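Inside the Flultthorpe ice track, a year before the races

The press tour of the new sliding track at Flultthorpe began at 7 in the morning, in the dark, with a bus and a badge that didn't scan. Mine was fixed by hand. So were most of the others.

The organizers had promised "a venue ready for athletes." What we got on Tuesday was a track that is mostly there, with a finish house that isn't. The roof is on. The timing room has no door. Mogens Thoroddsen, who runs the site, called this normal for October, and maybe it is, but he said the same thing about the road, the parking lot and the second chairlift.

The price tag

Thoroddsen puts the cost at 112 million, up from the number in the bid book. I asked how far up. He said the two figures "measure different things" and moved us along to the cooling plant, where it was too loud to ask again.

Phones and passes

Visitors will need the Velwood app to get through the gate, and so will the teams. Tamsin Calloway, from the company that makes it, said it keeps location data for 28 days. Who can look at it in that time? "Authorized partners." She didn't have a list. Villads Thorlacius, a luge coach who had come up to see the start ramp, told me his team will bring one old phone for everybody and leave the rest at home. I would do the same.

The athletes' lodge

The lodge at Virkau is a 2 mile ride from the track, and it's the best part of the project. The rooms are small and warm. The dining hall was serving real food, soup and rye bread, and the staff seemed to know where things were. I was less sure about the sign promising "local craft in every room," a line that could cover nearly anything.

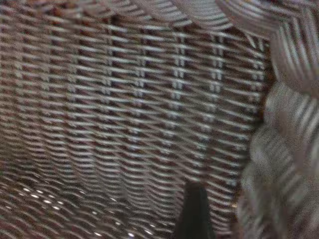
After the races

Every host town is told its track will be busy for decades. Vibeke Bergmann, who sits on the town council and voted against the bid, wants to see a signed contract with even one club. The Kárason report, which the organizers handed out in a nice folder, lists "strong interest" from several and names none of them.

I asked to see a sled go down. The ice wasn't ready, so we watched a video, and the bus left at noon.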